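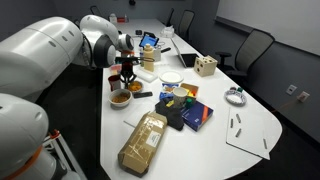

*A gripper over a red cup and two bowls on a conference table.*

Trokgate has opened bookings for Otar, a service that brings robot arms to a customer's own building and tests them on the customer's own objects. Sessions cost $660 a day, with a five-day minimum, and the first ones are set for November.

The offer is aimed at companies that make or sell household goods and want to know how well an arm can handle them before they spend money on equipment. A customer sends a list of items ahead of time. Trokgate's staff mount the arms at a table, lay the items out and run them through picking and placing tasks, and the customer gets the recordings and a written report seven working days after the last session.

"People ask if they have to clear out a lab for us, and they don't," said Yaneth Agudelo, who runs bookings for the company. "A meeting room is fine if the table is solid and there's power at the wall."

The test sets are mixed on purpose. Dishes and food go out with packages, toys and office supplies, and customers are asked not to tidy the table between runs. Emiliano Sarmiento, the engineer in charge of the sessions, said a cup by itself on a bare surface tells a buyer very little. He wants it next to a bowl that can be knocked over.
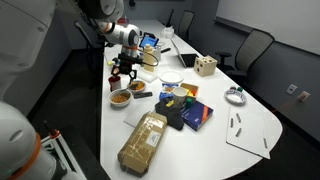
*Three arms share one side of the table, with a taped cardboard box in the foreground and four gray pegs on a white board at right.*

Trokgate ran a pilot of the service with four customers earlier this year. One of them, the kitchenware seller Palomino, sent mugs, plates and squeeze bottles. Candela Rivas, who handles product testing there, said the report was clear about which items had been dropped and how often, but that the recordings came in a format her team had to convert before they could watch them. Trokgate says it will deliver standard video files from now on.

Rivas also said setup took most of the first morning — longer than she had been told. The company now counts setup as part of the first paid day and lists it that way on the order form.

The daily price covers the arms, grippers, mounting frames and two staff members. Travel is billed separately. Customers who want their own control software tested can ask for it, but that work is quoted case by case and is not open for online booking yet.

Otar will compete with Welleo, which rents single arms by the week and leaves the setup to the customer. Welleo's product manager, Jhair Quispe, said his company has no plans to add on-site staff. "Our customers mostly have their own engineers," he said.

Bookings are taken through Trokgate's website. Item lists have to be in by noon on the Wednesday before a session, and glass, open flames and anything over the arm's weight limit are not accepted. A shorter two-day option is being considered for next year — the company has not set a price for it.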